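The soup that got me through the summer

12 January 2021

I have been meaning to write about this soup since August, when Celeste Matos brought a jar of it over and I ate the whole thing standing at the bench in my coat. I rang her that same night for the recipe. She laughed and said there wasn't one, you just start with a good stock and keep tasting, and then she talked for half an hour and I wrote it all down on the back of a rates notice (which I then had to go and pay, so there's a gap in my notes right where the lemongrass should be).

Anyway, I've made it so many times now that I feel I can pass it on! It's a hot and sour noodle soup, sort of Thai, sort of whatever was in Celeste's fridge. She first had something like it at Chareonsuk, the little lunch place in Stumley that used to be next to the shoe repairer, and she's been chasing the flavour ever since. I only got there twice before it closed and I still think about the broth.

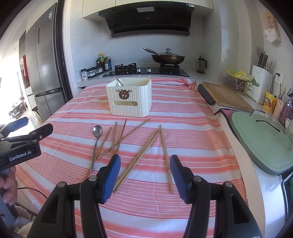 The stock

I use chicken frames, 1000 grams of them, with a halved onion and a big knob of ginger that I don't bother peeling. Cover with cold water, bring it up slowly and skim off the grey foam. Then leave it alone for a couple of hours with the lid half on. I used to boil the life out of it and wonder why it went cloudy. A bare simmer is the go.

Strain it, then put it back on with three bruised stalks of lemongrass, six lime leaves and a good spoon of chilli paste. Give that 30 minutes. The smell is unbelievable, my whole street must know when it's on.

The sour part goes in right at the end with the heat off. Lime juice, and a bit of tamarind if you've got it. Then fish sauce, a little at a time, tasting as you go. Celeste likes hers so sour it makes your ears move. I stop a bit sooner and put extra lime wedges out for anyone who wants them.

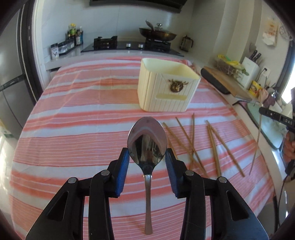 Noodles and what goes on top

Flat rice noodles, the dried ones, soaked in hot water until they bend easily and then dunked in the stock for a minute. Don't cook them in the pot ahead of time or they drink up all your lovely broth. I learned that with a dinner for eight and ended up serving something closer to a casserole.

For toppings I go with bean sprouts, coriander, fried shallots and mushrooms torn up by hand. Ayman Benmoussa made it with leftover roast pumpkin and I was so doubtful, but oh my goodness, it was the best bowl of the lot. The pumpkin goes a bit soft at the edges and sweetens everything. He also puts mint in, and now I do too.

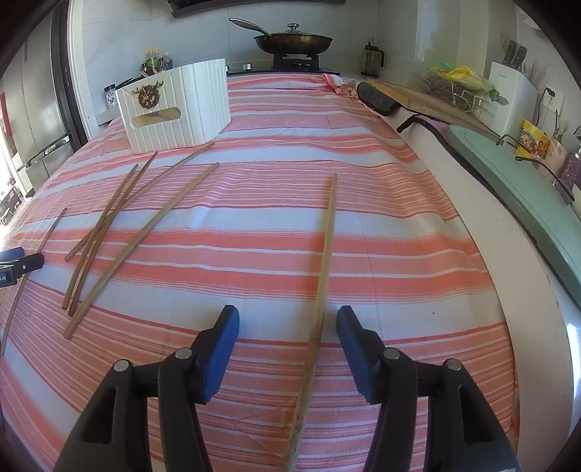
If you're feeding a crowd, you can make the stock two days ahead and keep it in the fridge. The fat sets on top and you can lift off as much as you like, though I always leave a bit for flavour. It freezes well too, as long as you hold back the lime juice until you reheat it. I've got four tubs in the freezer as I type this and it makes me feel very rich.

Next I want to try a version with prawn shells, and Celeste has promised to dig out her notes on the chilli paste so I can stop buying it. If you have a good one, please leave it in the comments, I'll try anything once!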